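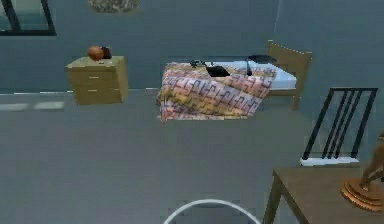 What does a place on a shortlist change for a translated novel? In our material it changes mostly the number of library loans, and this change begins in the week of the announcement, before the winner is known.

4.2 Loans after the shortlist

We followed the loans of 121 translated novels in the Clindham public libraries. Of these, 7 were shortlisted for the Gruber Prize during the period of study. The Gruber shortlist was made public on Tuesday, January 12, 2021, and the loan records were taken from the beginning of December before it. A novel was included only if the libraries held it in print and if the translator was named in the catalog. The full set gave us a little more than 4000 loans.

The shortlisted novels were borrowed more often in every branch, also in the small ones. The effect was strongest for "Drurnora", published by Rutum, which had hardly been borrowed before. For the two novels that were already well known, the rise was small, and we cannot separate it from the usual rise after the holidays. The winner did not gain much more than the other titles on the list.
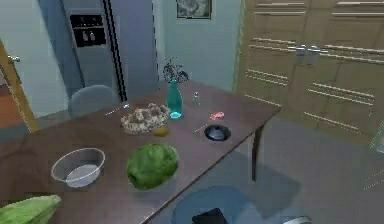
Readers were also asked what they remembered of the translation itself. We received 100 answers, and most of them speak of the plot or of a character, while the wording is seldom mentioned. When it is mentioned, the remark often concerns names of food and of things in the kitchen. This may be a question of how much a translator must decide. A whole head of lettuce near an empty glass bowl on a dark wooden table (Figure 2) can be put into English with little loss, but a dish that has no English name needs either a loan word or a short explanation inside the sentence. Readers of "Drurnora" complained about the second solution more than about the first. The jury of the Gruber Prize, in its published notes, praised the same passages. We return to this difference in Section 5, where the answers are compared with the reviews.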